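Granham Cloth Folding Set – README

Status: working copy, notes still being filled in
Last edit: Wednesday, January 14, 2026

What this is

Recordings of small cloths being picked up, shaken out, folded and put down. Household stuff. Blue cloths mostly, handled over a mattress and other soft surfaces. No shirts, no socks, nothing with buttons. Those are in the Nidberg set and have their own readme.

82 sessions in this release. Split file is in the top folder, read it before you do anything else.

Why cloth on a mattress

Tables are easy. A cloth on a hard flat top slides when you pull it and the edges stay where you left them. On a mattress the cover wrinkles along with the cloth, corners sink in, and you get creases underneath that look a lot like hems from certain angles. We wanted that. People fold laundry on the bed, so the set should have beds in it.
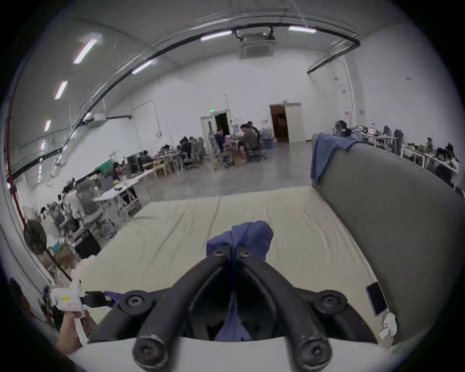
Finbarr Geraghty
Data lead, Granham

Surfaces

Mattress, cream-white, bare. Seam line across it, soft creases. We did not smooth it between takes and please dont smooth it if you add sessions.
Sofa back, grey, right up against the mattress. Sometimes has a towel over it. The towel is NOT the target cloth. Same color family, so watch out – the first labeling pass mixed them up in 13 sessions. Fixed now, old labels kept under "superseded".
Other surfaces are listed per session in the notes column.

Loose things get left on the mattress. Phone, tissue, whatever. They stay in. If a loose item touches the cloth during a fold there is a flag for it (clutter_contact, yes/no). If it just sits there, no flag.

Cloth states

bunched – picked up or lying in a lump, no edge you could follow
hanging – held from one point, rest drops free
spread – flat enough to see all four corners
half – one fold done
quarter – two folds done
dropped – let go before the fold was finished

Label changes when the state changes, not when the hand starts moving. Gøran wanted it the other way and there was a long thread. Settled. Don't reopen it.

Bunched vs hanging is the worst pair. Rule: if the cloth is pinched at the top and a strip hangs below the pinch, look at the bulk of it. Bulk in a lump at the top = bunched. Bulk below = hanging. Still can't tell, use "unsure". We have an unsure label for a reason, use it.

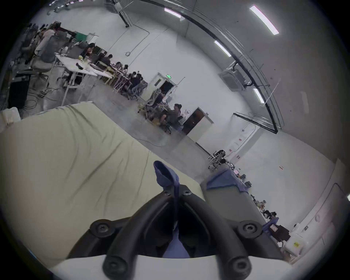 Corners are the other headache. A corner poking up above the pinch point counts as a visible corner even when the rest is a mess. Mark it. A corner you only guess at from the drape does not count. Two people labeled a batch of 40 sessions with different ideas about this and Aslak went back and redid the lot, so anything with "AB" in the checked column is safe.

Larger sheets

A few sessions have a big pale sheet spread over something bulky. It is background unless the notes say "sheet fold". Color in the notes varies by who wrote them (cream, pale green, off white). Not going to unify that, sorry.

Same with blue table coverings. Background. Never a target.

Room

Big shared room, white walls, gray concrete floor, people at desks. Fluorescent lights. People walk about and sit at their workstations during takes. Don't use the background to work out when one session stops and the next starts, use the session number.

Known problems

- 2 sessions have swapped start and end notes. Listed in errata.
- "dropped" is undercounted in the early sessions, we added it late
- Cloth size was not written down before July. Blank means unknown, not small.
- spelling of "quarter" in the older files. Search for "qaurter" as well

Not covered

Wet cloth. Ironing. Two people on one cloth. Fitted sheets (Ragnvald tried, see Gostenlow notes, it went badly). Stacking folded cloths is planned for the next release but only the folder exists so far.

Adding sessions

Copy the blank notes sheet, fill in surface, cloth, start state, end state. Start from a bunched cloth unless the plan says different. Shake it out over the mattress, not over the floor. One cloth per session. Put spare cloths away first, or if you can't, say so in the notes.

Send new sheets to Eilif Backlund. Label questions to Aslak Björklund. File naming is the Uysal style, session number first, then surface, then cloth. No spaces.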